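The Desk Is Done, Please Stop Asking

I have bought another desk. That makes two in a single year, which sounds like a man with a plan and is closer to the opposite. The first one was a Pladden, 700 dollars' worth of executive furniture with a return wing, a drawer for hanging files and a second, mysterious drawer that locked itself during delivery and has stayed that way. I own no hanging files. I can't speak for what's in the other drawer.

The Pladden took up a third of whatever room it was put in. It also had a gift for collecting things. Mail went there to retire. By August I had found on it, in layers: a takeout menu from a place in Mestinbridge that closed, three phone chargers for phones I no longer have, the good scissors, the bad scissors, and a birthday card I had signed, sealed, stamped and failed to send. I was eating breakfast with my laptop on the ironing board by then. An ironing board is a perfectly decent standing desk if you don't lean on it or type with any conviction.

So the Pladden went to a couple from Zistiseck who wanted it for a sewing room. They paid me 100 dollars and asked about the locked drawer, and I said it was character. They seemed happy. I helped carry it down the steps and my back has been writing me letters about it ever since.

What I was after

Something narrow. That was the entire list for a while. I measured the depth of my laptop, added room for a coffee mug and two elbows, and decided that any surface beyond that was just an invitation to the mail.

I spent a few evenings looking at desks online, and I'd like those evenings back. Everything was either a slab for a corporate lawyer or a shelf with ambitions. One listing described a desk as "a conversation piece." I work alone. Who's it going to talk to?

The one I settled on came from Yadav, the used furniture place out past the car wash, where nothing has a price tag and you have to guess whether the person you're asking works there. It has a wood-grain top in a medium brown and thin black metal legs. There's a small dark knot in the wood near the front, right in the center, exactly where I look when I'm pretending to think. I've grown fond of it. I've also tried to wipe it off twice.

Underneath, at the right end, there's a black wire mesh shelf panel. I assumed this would be where I kept paper. So far it's where I bang my knee, but we're both learning.

The rules

With a new desk come new rules. I wrote mine on the back of the unsent birthday card.

One. The laptop lives on the desk. It's small and black and has a row of little stickers on the palm rest, put there during a long phone call with the insurance people, and I don't regret any of them.

Two. One organizer, singular. Mine is blue mesh with compartments, and it sits to the left of the laptop. I used to believe in organizers the way some people believe in vitamins, and at my worst I had 7 of them, each one holding the overflow from the last. The blue one survived on looks.

Three. The desk goes against the wall. I tried it facing the window for one morning and got nothing done, though I can now tell you a great deal about the neighbors' recycling.

Four. No mail. Mail can stay in the hall and think about what it's done.

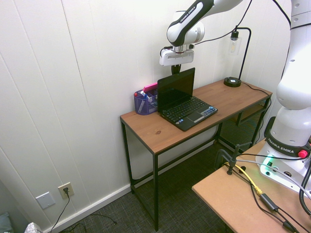 How it's going

Pretty well, with some grumbling. I sat down to write at nine this morning and had 420 words by lunch, and for me that's a landslide. Granted, some of those words were this post. The narrow top means there's nowhere to push things aside, so if I want to put down a sandwich I have to make a decision about it. I've been making a lot of decisions about sandwiches.

The mail has started to gather on the piano bench in the meantime. I've seen it. I'm choosing not to get involved until it reaches the height of the keys.

Next up is the chair, a hand-me-down that drops an inch every time I sneeze. Yadav had a couple of decent ones stacked at the back, behind a row of headboards, and I'm told they'd go for less if I took a headboard too. I don't need a headboard. I went home and measured the bed anyway.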